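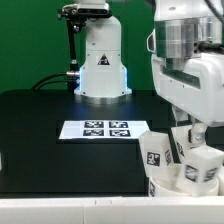 Bench Automation Team - Onora, Pennington site

Search the team pages Go

How to hand a bench task over to the arm (and keep your own job interesting)

We have moved a good part of our small-piece sorting onto robot arms, and I'm still excited every time another bench asks to be next. If yours is one of them, use these steps. They cover the setup, but most of the page is about people: who does what once the arm is picking and placing, and how your day changes. You don't need any programming. You do need to know your bench well, and you already do!

Step 1. Write down the task the way you really do it

Take one shift and keep a notepad next to you. Write down every time you pick something up, turn it, look at it twice or set it aside. The official work sheet will leave half of this out. On our first bench the sheet said "place pieces in container," and it took a shift of note-taking to find that people were also turning each piece marker side out, checking for chips and nudging the container back into place with an elbow. The arm needs to be told about all of that, or somebody has to keep doing it.

Then go through your notes with a highlighter. Mark the moves that are the same every time. Those go to the arm. Anything where you wrote "it depends" stays with you for now.

Step 2. Fix the places before you fix the speed

Everyone wants to talk about speed on day one. Please don't! Decide where each thing lives on the table, and agree on it across all shifts. If mornings like the container on the right and evenings like it in the middle, sort that out over coffee first. Tape a drawing of the layout inside the cabinet door, and put a name on it so people know who to ask before moving anything.
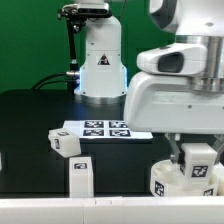

Good labeling habits save more time than anything else you can learn for this job. A piece with a clean marker facing the camera is an easy piece, and a piece with a scuffed one is a phone call to us. Get used to reading the bench the same way. With a cube between the fingers and the container right under it, check two things: that the marker on the cube's front is clear of the fingers, and that the container's own markers aren't hidden behind something. Look over at the pieces still waiting, too. A block resting at a tilt near the table edge is worth a note in the log, even if the arm hasn't gone for it yet. Only straighten it after you have paused the cell.

Step 3. Run it side by side

For the first stretch, keep one person at the bench the whole time with no other duties. Our rule is 105 completed placements with a person watching before anyone walks away, and the count starts over after a layout change. It sounds slow, and I know some of you will groan, but it is the best training there is. You start to notice what the arm is about to do - and you get comfortable pausing it, which matters more than people expect.

Log every pause on the Remo form. Write what you saw, in your own words. "Fingers came down a bit to the left" is a great entry. "Error" is not much use to anyone.

Step 4. Agree on the new jobs out loud

Do this before the arm runs alone. On our benches the work splits like this:

- Bench lead: starts and pauses the cell, owns the layout drawing
- Marker check: goes over the pieces at the start of each shift, replaces bad labels
- Exceptions: takes everything the arm can't place, by hand

Rotate them. Sarahí Salinas pushed for that early on and she was right, as exceptions is the most fun and marker check is the least.
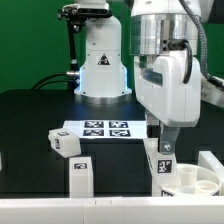 Hannelore Zürcher wrote back that rotating is fine on paper, but her bench lost its feel for the hand work once the arm took the easy pieces, and when the cell was down for an afternoon they were slower than before. Fair point, and we've added a step for it.

Step 5. Keep your hands in

Run one hour by hand every week, with the cell off and everyone taking a turn. Pick a quiet hour. New people should do their first full week by hand before they touch the pause button.

Questions go to extension 527, or stop by any afternoon before 4. Bring your notepad from Step 1, even if it's messy. Nicanor Maldonado has the blank layout sheets and the spare marker labels.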